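How to practice a long throw-in (and when to skip it)

Every July somebody on a touchline decides the long throw is a secret weapon. I have my doubts. Most of them land on a defender's head, and the Jivus training plan that promises an extra 10 meters strikes me as wishful. Still, if your team insists, do it properly.

1. Check that you have a thrower
Mark a line, take 10 throws, and measure the worst one. The best one tells you very little. Under 20 paces, go short and keep the ball.

2. Fix the feet
Both feet on the ground, on or behind the line. The Tretow drill has you drag the back toe - dull, but it stops foul throws.

3. Leave the weighted ball alone
Firkolard sells one for over 300 dollars. A regular ball and a wall did the same job for our under-16s.

4. Set up the box
Put 4 players in, one at the near post to flick it on. Keep two back. Zürcher's guide sends everyone forward, and I'd like to see how many counterattacks that cost them.

5. Keep a record
Write down each throw and who touched it first. Leave out the ones that "nearly" worked. 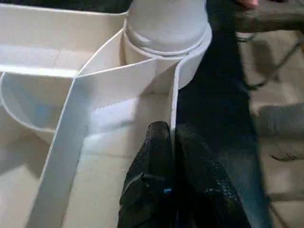 6. Decide after a month
If the sheet shows no shots on goal, drop it and work on corners.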